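Acta de la reunión ordinaria de la asociación de vecinos del edificio Plullthorpe

Fecha: 2 de septiembre de 2024
Lugar: sala común de la planta baja
Redacción del acta: la secretaría

Asisten la presidencia, la secretaría, la administración de la finca y los propietarios o representantes de 19 viviendas. La reunión empieza en segunda convocatoria, porque en la primera no se alcanzó el número necesario de personas. La secretaría pide disculpas de antemano por los errores de lengua que pueda tener este texto y ruega que las correcciones se le envíen por escrito.

## 1. Lectura y aprobación del acta anterior

Se lee el acta de la reunión de febrero. Una propietaria del segundo piso señala que en el punto de las bicicletas se escribió «patio trasero» y que se debe escribir «patio lateral». Se corrige. Con este cambio, el acta queda aprobada por todos los presentes.

## 2. Estado de las cuentas

La administración presenta las cuentas hasta el final del mes pasado. Los recibos ordinarios están al día, con excepción de dos viviendas, con las cuales ya se ha hablado. El gasto de electricidad de la escalera ha bajado después del cambio de las lámparas. El gasto de agua, en cambio, ha subido, y no se conoce todavía la causa.

Se pregunta si puede existir una fuga en el riego del jardín. La administración contesta que el contador del jardín es separado y que sus números son normales. Se decide leer el contador general una vez por semana hasta la próxima reunión y anotar el resultado en la hoja que está junto al cuadro eléctrico.

Las cuentas se aprueban con una abstención.

## 3. Reparación de la cubierta

Se han recibido dos ofertas, una de la empresa Asside y otra de la empresa Gimus. La oferta de Asside incluye cambiar las tejas rotas y limpiar los canalones, pero no incluye el andamio. La oferta de Gimus es más alta e incluye el andamio y la retirada de los escombros. Varios asistentes opinan que así las dos ofertas no se pueden comparar.

Se discute bastante tiempo sobre este punto. Un propietario del último piso explica que tiene una mancha de humedad en el techo del dormitorio y que no quiere pasar otro invierno de esta manera. Otra persona propone hacer solamente la parte más urgente, que es la del lado norte, y dejar el resto para el año que viene. La administración advierte que el andamio se pagaría entonces dos veces.

Se acuerda:

- pedir a Asside que complete su oferta con el precio del andamio;
- pedir a las dos empresas la fecha en que podrían empezar;
- autorizar mientras tanto una reparación provisional sobre el dormitorio afectado, con un gasto máximo de 800 euros.

Votación: a favor, todos menos un voto en contra. La persona que vota en contra desea que conste su motivo: considera que la reparación provisional es dinero perdido.

## 4. Uso de la sala común

La presidencia recuerda que la sala se puede reservar para reuniones familiares, clases y otras actividades tranquilas. Durante el verano se ha usado más que en otros años y han aparecido algunas diferencias entre los vecinos, sobre todo por la hora de cierre y por los muebles que no vuelven a su sitio.

Se lee una carta de los inquilinos del bajo izquierda. Piden que las actividades terminen antes de las diez de la noche y que no se arrastren las sillas. La carta está escrita con buen tono y así se agradece. Se responde que la hora de las diez ya figura en las normas, pero que el cartel se cayó y no se colocó otra vez.

También se habla de los artículos que las personas dejan en la sala después de usarla. Una parte de los asistentes prefiere que todo se retire el mismo día. Otra parte opina que los productos cerrados pueden quedarse para el uso de todos.

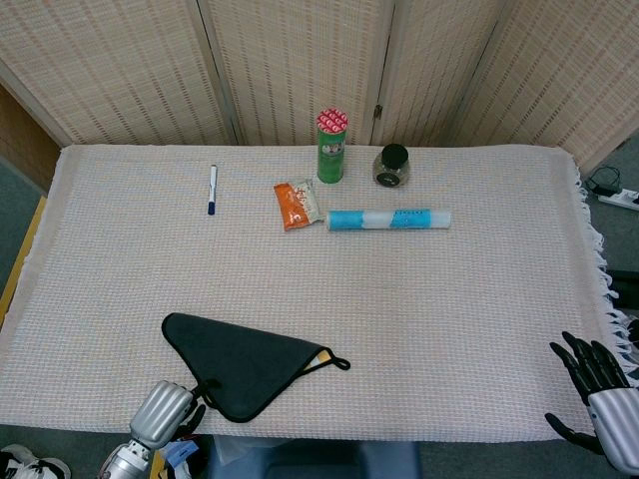 *Punto 4. Mesa con mantel de flecos, lata verde y tarro de cristal, delante del biombo.*

Después de varias intervenciones se acuerda lo siguiente:

- La hora de cierre continúa siendo las diez de la noche. Se imprimirá un cartel nuevo.
- Los alimentos abiertos se retiran el mismo día. Los cerrados pueden permanecer hasta la siguiente limpieza.
- Los manteles los lava quien los ha usado, en el plazo de una semana.
- Se compran protectores para las patas de las sillas. La administración queda encargada.
- La fianza por reserva será de 200 euros cuando la sala se use para una fiesta. Para las otras actividades no habrá fianza.

El último apartado se vota por separado, a petición de una propietaria, y se aprueba por mayoría.

## 5. Puerta del garaje

La puerta se ha quedado abierta varias noches. El técnico de la casa Cruickshank la revisó en julio y ajustó el sensor, pero el problema ha vuelto. Se pide a todos que esperen dentro del coche hasta que la puerta esté completamente cerrada. La administración reclamará una segunda visita sin coste, pues la primera no resolvió la avería.

Una persona pregunta si se puede instalar una luz más fuerte en la rampa. Se deja para cuando se conozca el informe del técnico.

## 6. Jardín

Se aprueba podar el seto del lado de la calle. No se llega a acuerdo sobre el árbol grande, que da sombra a unas viviendas y quita la luz a otras. Se solicitará información al ayuntamiento sobre si se necesita permiso, y el tema volverá al orden del día.

## 7. Ruegos y preguntas

- Se ruega no dejar cartones junto a los buzones.
- Se pregunta por las llaves del cuarto de contadores. Hay una copia en la administración y otra en la secretaría.
- Un inquilino propone cambiar la hora de las reuniones, porque trabaja por la tarde. Se le contesta que se puede probar una vez.
- Se pide que la convocatoria llegue con más días de antelación. La presidencia lo acepta.

Sin más asuntos que tratar, se levanta la sesión. El plazo para enviar correcciones a esta acta es de 5 días desde su publicación en el tablón.

La secretaría
Visto bueno de la presidencia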